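January 28, 2024

I woke up before the alarm again and lay listening to the pipes. Today was my turn to call my brother, but he was on the night shift and I let him sleep. I drank my coffee standing and studied 12 new words from the red notebook. "Thorough" I still cannot say in front of people.

After breakfast I walked to the library in Kirkusine to return the novel by Fulgencio Paredes. I finished it last night, with the dictionary beside me, and I am a little sad to be without it. The part about the mother who sells her sewing machine is the best thing I have read in English so far. I copied five sentences from it, to keep.

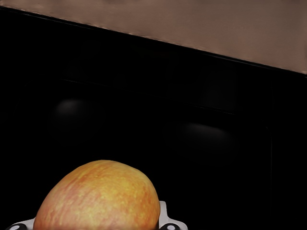 The librarian asked if I would like to join the reading group. They meet in the small room upstairs and there are eight people now. I said I must think. My fear is that I will understand everything and then, when it is my turn, only say that the book was nice. Miranda told me on the phone that I worry too much, and that in July I was also afraid of the swimming class, and I remember that she is right about this.

In the afternoon I made lentil soup and put in too much cumin. I wrote two pages of the letter to my aunt. She wants to know if the winter is hard, and I answered that it is mostly gray.

Tomorrow: buy stamps, call my brother, return the key to the neighbor. I will also ask the librarian which book the group is reading.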